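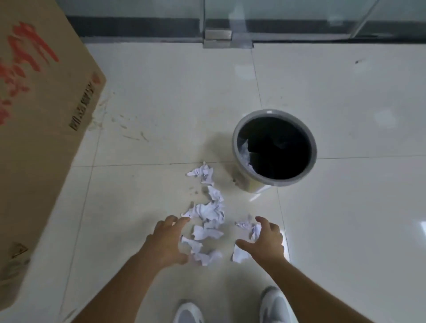 Visit to the Nerkberg floor-pickup station, Luik

The Nerkberg workshop in Luik opened its ground floor to outside integrators in March. I spent the morning at the floor-pickup station, where a two-armed mobile machine called Avar is set up and serviced. The host was Kauko Lappalainen, who is responsible for the mechanical side. Ilham Kabbaj covered data and perception. What follows is taken from my notes, with the sales presentation left out.

Task and floor

The task is paper recovery: crumpled white sheets on a tiled floor, one round bin with a black liner, all sheets to finish in the bin. People do it first by hand, crouched, with both hands free. The hand runs are recorded from head height and used to train the grasp selection on Avar, which then repeats the task on the same floor.

The floor is large pale tile with a glossy finish, and there is a glass partition behind the bin. Both are bad for depth sensing. The overhead lights give bright patches on the tile, and the glass returns reflections that the depth sensor can place behind the wall or in front of it. Kabbaj said the team had looked at laying matting and decided against it, as the customer sites have the same tile and the same glass. Scuffs and dust marks are also left in. An early version of the perception model took brown smears for flattened paper and sent the arm down to collect them.

Sheets are crumpled by hand before each run and dropped without a pattern. Some are printed and some are nearly blank. A tight wad is an easy grasp. The flat, half-opened sheet is the difficult one, and most of the gripper work described below concerns it.

Start-of-shift setup

The routine is written on one page taped inside the door of the service cabinet. I copied it in short form.

1. Power the base first, then the arms. Wait for both arm controllers to report ready before releasing the brakes.
2. Drive to the floor mark and lower the torso to the pickup height. The torso encoder should read 458 mm. If it reads anything else after homing, home it again once, then call maintenance.
3. Wipe the head camera windows with a dry cloth. No solvent.
4. Place the calibration board flat on a clean tile, away from the reflection of the ceiling light. Run the Clurow hand-eye check on the left arm, then on the right.
5. Accept the check if the error on each arm is under 2 mm. Above that, do the full calibration.
6. Touch each gripper to the tile at the reference point and store the floor height.
7. Fit a new liner and seat the rim ring fully.

Step 6 was added after an incident last year. The torso had been serviced and had settled slightly lower than before, and the stored floor height was still the old one. Both grippers pressed into the tile on the first pick and the left wrist tripped its force limit. No part broke, but the left finger pads had to be replaced.

Step 7 looks like housekeeping and belongs to calibration. The bin is located by its gray rim. With a liner folded thickly over the rim, the fitted circle shifts and the release point moves with it. Sheets then land on the edge and fall outside.

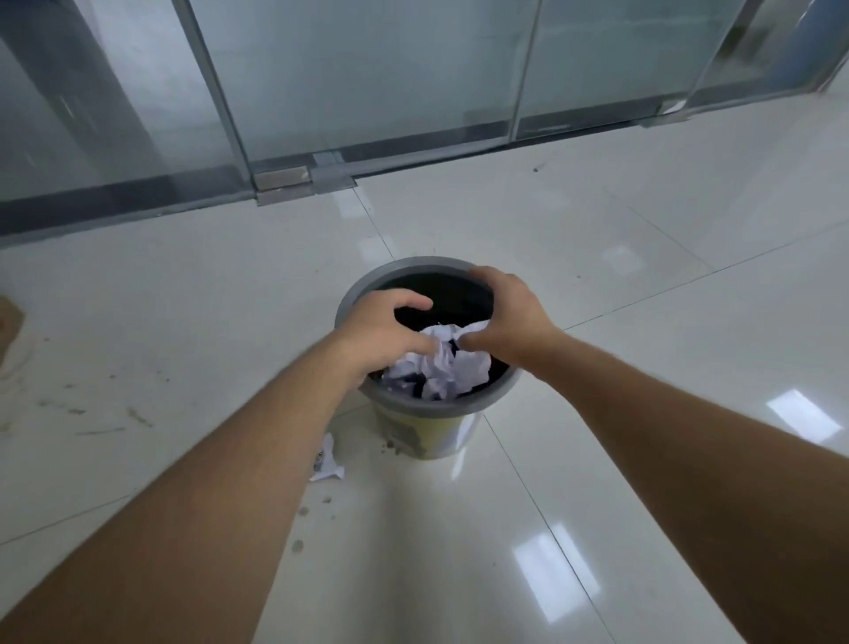 Release behavior was the part of the visit I found most useful. A person putting paper in a bin tends to go in below the rim and press down on what is already there. The first Avar program opened the grippers well above the rim and relied on the drop. Loose sheets are light and catch air, and a fair share missed. The current program lowers the fingers past the rim, opens, pauses, and withdraws straight up. Lappalainen would like to add a downward push for a full bin. Kabbaj is against it until the wrist sensors are replaced, as the existing ones drift when the arm is extended.

The two arms are not allowed inside the rim together. People do this all the time, with their hands nearly touching. On the machine the second arm holds outside the rim until the first has cleared. This costs time on every cycle and was accepted after two finger collisions in commissioning.

Gripper maintenance

Each gripper has a pair of molded fingers with replaceable pads. The pads are the main wear item. Contact with the tile polishes the lower edge, and once that edge has gone smooth it slides over a flat sheet and will not lift it. Pads are inspected after every shift and changed after 476 picks, whatever they look like. Lappalainen showed me a worn set next to a new one. The difference is hard to see and easy to feel with a thumbnail.

Pad change, as demonstrated on the right gripper:

Park the arm in the service pose and engage the brake. Open the fingers to the stop. Remove the retaining screw from the back of each finger and slide the pad down and off. Clean the seat with a nylon brush. Paper dust packs into the corner of the seat and will hold a new pad slightly proud. Fit the new pad, tighten the screw to the mark, close the fingers on the gauge block, and check for light between pad and block. Repeat the floor touch before returning to work.

Dust also reaches the finger slide. It is brushed out and given one drop of light oil, with the excess wiped off. Too much oil ends up on the paper and then on the pads.

The other regular job is the 24 V supply cable to the left wrist. It flexes at the elbow every time the arm goes to the floor, and the outer jacket cracks there. The present fix is a longer loop and a second clamp. A routed internal cable is on order.

Open points

The reflection from the ceiling light is masked by hand in the perception software. If the base stops a little off its mark, the mask no longer lines up. I asked about polarizing filters. Kabbaj has tested them and found the loss of light too high in the evening.

Objects standing next to the work area, such as cardboard boxes, are entered as keep-out volumes by the operator. There is no automatic check that the operator has done it.

Lappalainen agreed to send the pad drawing and the one-page routine in editable form. I have asked for the fault log for the left wrist as well, covering the period before and after the second clamp was fitted.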